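Mug library opens at the Grindon office

August 26, 2024

Staff at the Grindon office can now borrow a reusable mug for the day instead of taking a paper cup. The mugs are kept on the shelf by the second-floor kitchen, next to the sign-out sheet. Write your name and desk number, and bring the mug back by 5:30 p.m.

The office went through more than 3000 paper cups between December and the end of July. Alcides Medeiros in facilities asked for a change after the last order, and the Brurau building did the same thing in the spring. Paper cups will stay in the meeting rooms for visitors.

There are 113 mugs to start with, most of them left over from the Festora event. Lids are in the drawer underneath. Please rinse your mug before you put it in the dishwasher, and take the lid off first. The dishwasher runs at 11 and again at 6.

If you already have your own mug, keep using it. The coffee machine takes cups up to 13 centimeters tall. Taller ones can be filled from the hot water tap on the left.

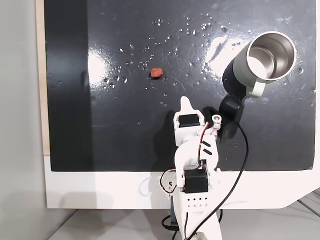 A green insulated mug with a steel interior.

Chipped or leaking mugs go in the gray bin under the sink. Questions and lost mugs should go to Dariusz Śliwiński at the front desk, extension 2. Staff at Panyasiri will get their own shelf once the kitchen there has been repainted.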